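Tue 3 July

Folding day again. Naima had the grippers from ten until lunch and I took them after, so if the afternoon episodes look clumsier than the morning ones, that's me and my left hand.

We stayed on knitwear the whole time. I'd asked Torbjørn last week if we could do the sweaters on the patterned bed cover instead of the plain gray sheet, and he finally said yes (after much sighing about segmentation!). I'm glad. The plain sheet was making everything look too easy, and the Mirano policy fell apart the minute it met a busy background. 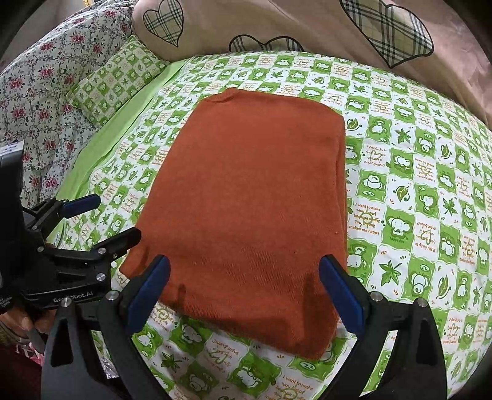

What I keep getting wrong is the last fold. I come in with both grippers too close together, the pads pinch the top layer only, and the bottom layer stays behind and has to be chased. Naima opens the jaws really wide first, gets low, and then closes slowly. I tried copying her and it went better, though I'm still slow – 22 seconds on my best fold and I don't want to write down the worst.

Episode 161 is no good, please drop it. I let go of the left trigger to scratch my nose and then carried on as if nothing had happened. The two after it are fine.

Also, we need to agree on what "done" means. I've been pulling back once the block looks square to me, but Embla pats it flat first and backs off after that, so her episodes have a whole extra motion at the end. I don't mind which, but the training set has both now and the policy is going to hover there wondering. My vote is for no patting.

To do: ask Irén if the Ernutix sync script still drops the first 3 frames on the left side. Swap batteries before Britt-Marie's session. Find more knits in dark colors, we have almost none.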